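**Ticket 3604 — clip-lid boxes, lids not sealing**
Opened: 2021-06-19
Status: open, mostly sorted
Where: staff kitchen, Pedness

Right, I'm logging this properly because it's come up in the kitchen chat so often that I've lost track of what we've tried. We've got a shelf of clear clip-lid boxes that came over from the Drosby kitchen when it shut, and a good few of them don't seal any more. Biscuits go soft, the oats smell of the onion powder from the shelf below, and last week somebody carried soup home in one and had a very sad bus journey (it was me, it was leek and potato, my bag has never recovered).

**What should happen:** lid goes on, flaps snap down, box can be turned on its side over the sink without dripping.

**What does happen:** lid goes on, flaps snap down quite happily, and then water creeps out at one corner. On the worst ones you don't even need to tip it, a gentle squeeze of the sides and you hear air hissing out.

### First go: is it the flaps?

Everyone's theory was the flaps, mine included. The hinges on these are only thin plastic and they do go white and then split if you bend them back too far. So I started with the ones that were easiest to grab, whether they had food in or not, and went over every flap with my thumbnail looking for splits. 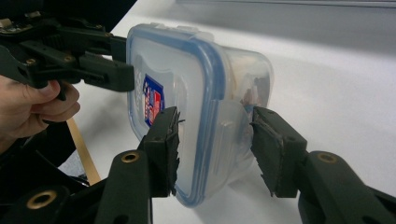
I found two lids with a split hinge and both went straight in the recycling, no arguments. But the rest of the leaky ones had perfectly good flaps, nice firm snap, nothing wobbly. So the flaps explain a couple of them and that's your lot. I was a bit disappointed, I'd rather hoped to be finished by lunch!

I also tried pressing down on the middle of the lid while closing the flaps, because someone in the Ridham office swears by it. It made no difference that I could find, apart from making my wrist ache.

### Second go: lids on the wrong boxes

This one did turn something up. The boxes came in two batches and the lids all look the same once they've been through the dishwasher a few hundred times — same frosted middle, same blue line round the edge. They aren't quite the same, though. Some of the lids we had were a hair too big for the boxes they'd been living on. They'll close, because the flaps drag them down, but they sit slightly proud at one corner and that's where the water gets out.

How I checked, in case anyone at Hattar wants to do theirs:

1. Put the lid on without touching the flaps and lay it flat on the worktop.
2. Press each corner in turn. If the opposite corner lifts, it's either the wrong lid or a warped one.
3. Try it on the next box along before you blame the lid.
4. Once you've found a pair that sits flat, put a dot of marker on the bottom of the box and another on the flap, and keep them together from then on.

I got most of the rockers paired up with something by swapping them about. Five lids wouldn't sit flat on anything at all. I think they're warped from being on the bottom rack, right over the heating element, so they're now dry-goods lids for things like teabags, where it doesn't matter much.

The name moulded into the lid is worth a look as well if you're hunting for a match. It's the same colour as the plastic so you have to tilt it to the window, and I'd walked past it for years. 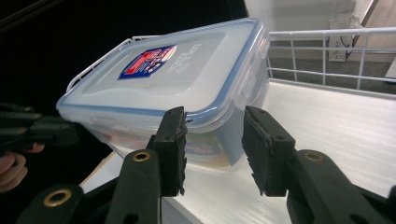 *Lid with the maker's name moulded in, next to the sticker.*

### Third go: the seal

So after the swapping about I still had four boxes that sat flat, snapped shut and leaked anyway. By this point I was taking it personally.

The blue line round the lid is a soft seal that sits in a groove, and on ours it comes out. I did not know this. I got the handle end of a teaspoon under one corner and it lifted up like a bootlace, and oh dear, the state of what was underneath. I'll spare you the details but please do this before you next put your lunch in one. There was enough gunk packed into the corners to stop the seal going all the way down into its groove, so of course it wasn't sealing!

What I did with each one:

- Eased the seal out from a corner, slowly. Don't use a knife, you'll nick it and then you really do have a leak.
- Soaked the seals in a bowl of warm water with a squirt of washing-up liquid for 40 minutes.
- Went round the groove in the lid with an old toothbrush.
- Let the whole lot dry on a tea towel. I was impatient with the first one and put it back damp, and it kept sliding out again.
- Pushed the seal back in starting with the corners, then the long sides. If you start in the middle of a side you end up with a spare loop at the end that won't go anywhere.

Three of the four held water on their side after that, which pleased me no end. The fourth has a seal that's gone stretchy. It goes in, but it bulges on one long side and the lid pinches it when it shuts. I tried it in the fridge overnight on the off chance that it would shrink back a bit. It didn't.

Someone asked whether the stickers need to come off before they go in the dishwasher. I've left them on. They've survived this long, and the one I picked at left a gluey patch that's now collecting fluff.

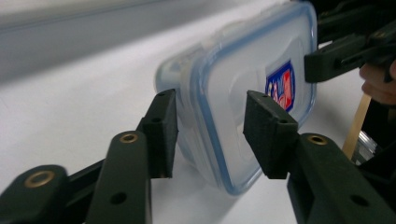

### Still to do

- Get a replacement seal for the stretchy one, or retire it to teabags with the others. I've had a look online and haven't found a seal on its own yet, only whole lids. If anyone at Hattar has a spare from a cracked lid, I'll have it please.
- Put a note up by the dishwasher about lids going on the top rack. I'll do it, but I'd love it if someone with nicer handwriting did.
- Re-test everything in August. If the clean ones are leaking again by then it's the seals wearing out and we should stop fiddling and buy some new ones.
- Somebody please claim the box of mystery crackers. They were in there before I started and they're not mine.

### Added later

Ridham have asked if the same trick works on their round tubs. I don't know, I haven't got one here to try. If the seal is a separate bit you can wiggle with a fingernail then I'd say yes, have a go. If it's moulded in, leave it alone and just use the toothbrush.

Also, the tip-it-over-the-sink test: put a sheet of kitchen paper under the box when you do it. You'll see a drip on the paper long before you'd spot it on the steel, and you can tell which corner it came from. Leaving this ticket open until the stretchy one's dealt with.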